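Opinion > Software > Robotics
Print | E-mail
2 min read

Planners get the credit in home robotics. I think the logs deserve more of it. At Clelthorpe we ran 234 simulated kitchen tasks through Orkier in August, and most of our arguments were about what the planner believed. 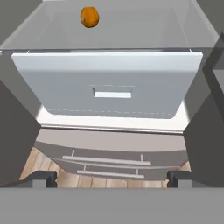

A drawer handle is a small target. If perception puts it in the wrong place, no planner will save the run — it will just carry out a bad idea smoothly. Our logs kept the final pose and threw away the guesses before it. We now keep up to 30 per step. 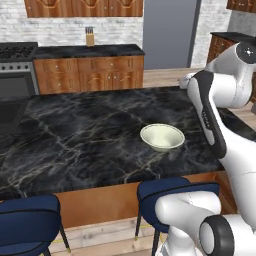 By the Meton tooling desk, Clelthorpe

Storage is the usual objection. I don't buy it. Text is cheap, and an engineer's afternoon costs more. Build the replay tool first, then tune the planner.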